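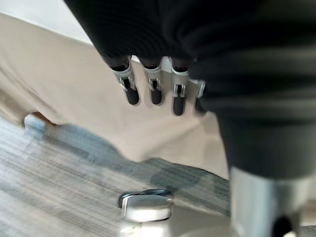
Omprakash Khurana wanted to know if the tips from the Misus open day work without a robot. They do! I copied these down in July and use them at home.

Pick clothes up by a fold and let the rest hang -- grabbing a whole armful just makes more creases.
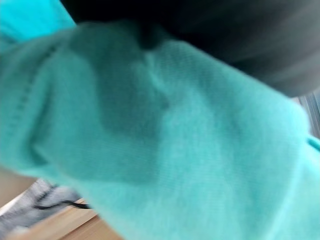

Turquoise knit, up close

Set sweatshirts on a flat surface before you smooth the sleeves. Seams first, then the middle.

Sort on the bed, with the duvet still on, and give yourself 2 minutes per pile. So much easier on the back!
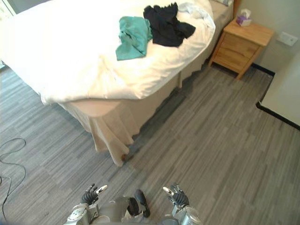 Teal and black, still to be folded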